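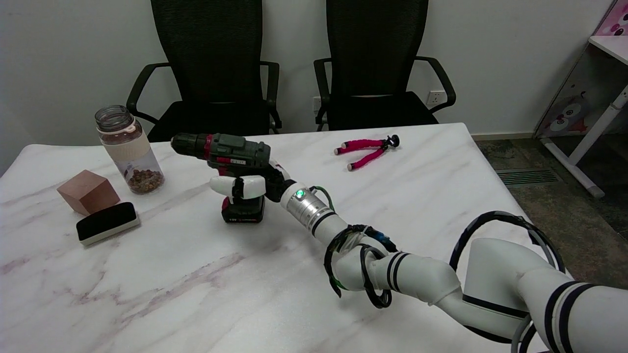

Padlow

15.08.2020

Mein Akkuschrauber ist jetzt seit Mai beim Händler. Gekauft bei Stovdale für 159 Euro, nach 2 Monaten ging der Akku nicht mehr an. Jetzt wollen sie nur reparieren. Kann ich das Geld zurückverlangen?

Clesivdale

Nein, nicht sofort. Erst muss der Händler nachbessern dürfen. Hast du eine Frist gesetzt? Wenn nicht: schriftlich nachholen, zwei Wochen reichen.

Costa

Sehe ich anders. Seit Mai ist keine angemessene Zeit mehr, da würde ich gleich zurücktreten.

Clesivdale

Ohne Frist gibt das nur Streit. Ein Brief kostet fast nichts.

Padlow

Frist habe ich keine gesetzt, nur dreimal angerufen. Die Vorgangsnummer ist 1723, mehr habe ich nicht bekommen.

meisenknoedel102

Telefonate kannst du schlecht beweisen. Einwurfeinschreiben, Kaufbeleg in Kopie dazu, Original behalten.

Costa

Einschreiben ist übertrieben, Mail mit Antwort genügt.

Padlow

Brief geht Montag raus. Melde mich, wenn was kommt.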